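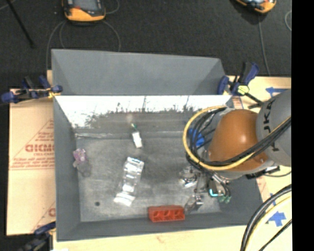 Tondemdale residents will be able to drop off hard plastic household goods at the old Tejada Street warehouse starting in April, the town's public works office said. Until now the town has taken only bottles, tubs and jugs at the curb, and everything else made of plastic has gone out with the trash. The new drop-off will use large gray bins with flared sides, bought secondhand from a food packer in Latside and well scratched on the bottom from earlier use. The kinds of things that have been turned away at the curb can be as different as a red block with three compartments in its face and a long clear plastic package, and both can lie in the same gray bin with plenty of floor left over. That mix is the reason the town is asking people to do some of the separating at home.

The warehouse will be open from 10 in the morning until 4 in the afternoon, every day except on town holidays. There is no charge for Tondemdale households. People from outside the town will pay $20 per carload, and small businesses will need to call ahead.

Bernd Kröger, who manages solid waste for the town, said the program grew out of a trial held last fall on Jurkley Road. A total of 149 households signed up and were given a sheet listing what they could bring. The trial was supposed to last six weeks and ran for nine.

"People had it saved up," Kröger said. "Drawer organizers, storage boxes with no lids, lids with no boxes, dish racks, the trays that tools come in. Some of it had been in the garage for years and they were glad to find out where it could go."

The trial also showed where the trouble would be. Soft packaging was the most common mistake. Bags, wrappers and thin film got mixed in with the hard pieces, and the company that buys the hard plastic refused two loads because of it. The town had to pay to have both loads sorted again.

Under the new rules, hard goods and clear packaging will be kept apart. Residents will hand over hard goods at the first door and clear packaging at the second. If a bag holds both, staff will ask the person to separate it at a table inside the entrance before leaving. Thin film, such as bread bags and cling wrap, will still not be taken at either door. Grocery stores in Latside have collection boxes for those.

The town bought 435 bins in one lot. Not all of them will be at the warehouse. Part of the lot is going to the school district, which wants them for paper and cardboard, and the highway garage has asked for a few stacks for cones and signs. The bins nest inside one another when empty. They were cheaper than new ones, Kröger said, and scratches on the inside make no difference for this kind of work. Any with split corners were sent back before the sale was final.

Crescencio Camacho, who owns a hardware and housewares store on Jurkley Road, took part in the trial and has signed up as a business user. He said his store throws away a good deal of packaging each week, most of it stiff clear plastic that comes around small items.

"I pay for that dumpster by how often they empty it," Camacho said. "If half of what's in there can go down the street, I save a pickup."

He was less happy with the hours. The store opens at eight, and he said he would have liked to make the trip before customers come in. Kröger said the opening time was set by the building's lease and could be looked at again in the summer. A neighbor on Tejada Street had asked for no truck traffic early in the day, and the town agreed to that when it rented the space.

Items brought to the warehouse should be empty and free of food. They do not have to be spotless, but anything sticky or greasy will be sent home. Labels can stay on. Metal screws, hinges and handles should come off if they can be removed with ordinary tools. Foam inserts should be taken out of trays and boxes and put in the trash.

The following will be accepted at the first door: storage boxes and bins, trays and drawer dividers, laundry baskets, buckets, dish racks, plant pots, hangers, plastic shelving taken apart, and toys with no batteries or wiring.

At the second door the town will take clear clamshells, blister packs with the card backing removed, and stiff clear sleeves and tubes. Long packages should be left whole. During the trial some people cut them into strips to save room, and the small pieces slipped through the sorting screens.

Garden hoses, pipe, vinyl siding and car parts will not be accepted. Neither will anything that held motor oil, paint or pesticide. Those containers go to the household chemicals day, which is held twice a year at the highway garage.

Useful items in good shape may be set on a shelf by the exit, where anyone can take them for free. The shelf was not part of the original plan. It started in the trial, when one couple arriving with a carload of storage boxes met a man who had come looking for some. Anything left on it for two weeks will go into the bins with the rest.

Some questions are still open. The price paid for mixed hard plastic has gone up and down over the past year, and the town has budgeted as if it will get nothing for the material. If the price holds, the money will go toward the rent. The select board will get a report on costs in the fall, and the lease runs through the following spring.

Parking is on the north side of the building. Drivers should come in from Jurkley Road, as the Tejada Street gate is for trucks only. People who cannot lift their own items should pull up to the first door and sound the horn once.

A printed list of what is accepted will be mailed with the next water bill. Copies are also at the town hall front desk and the library, in English and Spanish.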